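Bench notes, April — open day, hand-held gripper station
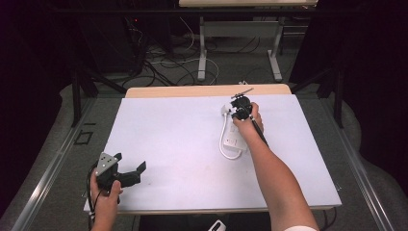
Entered by Helmut Schwerdtfeger, Skastel bench

Set up the white board on the wood-top table and checked both hand-held grippers before the doors opened. Left one has the gray plate with the white markers on top. Right one has the white cable to the little box on the board.

Visitors came through in groups of 6, with over 324 on the sign-in sheet by 4 p.m. The Omex people stayed longest and wanted to know about grip force. I gave them the figures from binder 614.

Most people picked up the right-hand gripper first and squeezed too hard. Short demo before handing it over next time.

Aguirre asked for a second visit with their own parts — told them to write to Virnutcombe, who keep the calendar.

To do: tie up the cables behind the far desk, print more sign-in sheets.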